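Lavwood Records to Reissue Early Rumgate Recordings

VITCOMBE, December 31, 2018 - Lavwood Records, the independent label based in Vitcombe, announced today that it will reissue the early recordings of the electronic group Rumgate. The collection, titled "Stöcker," will be released on 2 vinyl records and as a digital download. It brings together the group's first 10 tracks, most of which have been out of print for more than a decade.

Rumgate formed in Vitcombe in 2000 and played its first shows in the back rooms of local pubs and at all-night events on the edge of town. The group's early singles were pressed in small numbers and sold mainly by mail and over the counter at record shops. They were played on late-night radio and traded on cassette among listeners who had no other way of hearing them. Three of the tracks on the new collection were never sold at all and were known only from those broadcasts.

The title is taken from the name of the street where the group kept its first rehearsal room. The original recordings were made there on borrowed equipment and mixed at night, when the building was quiet enough to work in. The tapes remained in storage until the label reached an agreement with the group last year.

All 10 tracks have been transferred from the original tapes and remastered for vinyl. Lavwood Records has kept the running order of the singles where possible, with the unreleased material placed together on the final side. Two tracks appear in longer versions than those first issued. The sleeve includes a printed essay on the music scene in Vitcombe at the time, together with reproductions of flyers and handwritten track lists from the group's own files.

The vinyl edition is limited to 2000 copies. Each copy is numbered and includes a download code. Advance orders will be accepted through the label's website and at participating record shops. Orders placed in advance will ship in the week of release, and customers outside the country should allow additional time for delivery.
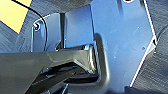 The group said in a joint statement that it had turned down earlier offers to reissue the singles and had agreed to this one on the condition that "the songs were left at the length we played them, with the mistakes in." The statement added that the members had not heard several of the recordings since the day they were finished and were pleased that the radio tracks would be available in full.

Lavwood Records will mark the release with a listening event in Vitcombe, at which the collection will be played from start to finish. Admission will be free, and places will be given out in order of request. The date and venue will be posted on the label's website.

Review copies are available to members of the press in digital form. Requests should state the name of the publication or station and the expected date of coverage.

About Lavwood Records
Lavwood Records is an independent label specializing in electronic and dance music. Its catalog includes new releases as well as reissues of recordings that are no longer in print.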